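23/05/2021

Second day on the water softener problem. The inlet pressure at the house reads 4 bar with all taps closed and drops too far when the shower and the kitchen run together. Yesterday I blamed the Samix cartridge filter. Today I bypassed it and the drop was the same, so the filter goes back in and the money for a new cartridge stays in the drawer.

Moved on to the pressure reducing valve. It is a Çetinkaya, brass body, fitted by whoever owned the place before us. Closed the main, drained the line through the garden tap, took the cap off. The strainer behind the seat was half covered in scale. Soaked it in vinegar for 13 minutes, brushed it, refitted it with the old gasket. The gasket is flat on one side and should be replaced. Wrote that on the list under the cistern float.

Flow test after refitting, bucket and stopwatch at the kitchen tap: 700 liters per hour. I have no earlier figure to compare it with, which is my own fault. The shower held steady while the kitchen was open, so I will accept it for now.

Serpil Şimşekoğlu called at lunch about the tank. She can get a 3000 liter one from Brevero, polyethylene, delivered to the gate but no farther. The base would have to be poured first, and I do not want to pour concrete before the heat is over. October suits me better. She thinks the price will go up by then. It may. Asked her to send the drawing with the outlet heights, because the pump inlet is low and I would rather not add an elbow.

Salt for the softener: one bag left. Hardness strip at the kitchen tap shows the same color as last month. Regeneration is still set for night, and the clock on the control head had lost time again — reset it against the phone.

Ate late. Lentils, bread, the last of the pickled peppers. Knees sore from the floor by the main valve. Read a few pages of the Kitness catalog on pipe insulation and found the prices too high for what is foam with a slit in it.

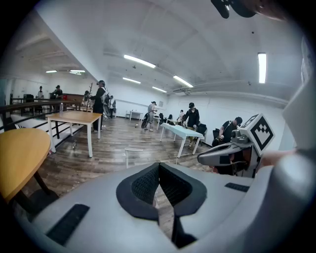 Tomorrow the gasket, if the shop by the bus station has the size. Otherwise I will cut one from sheet and check it for weeping after an hour under pressure.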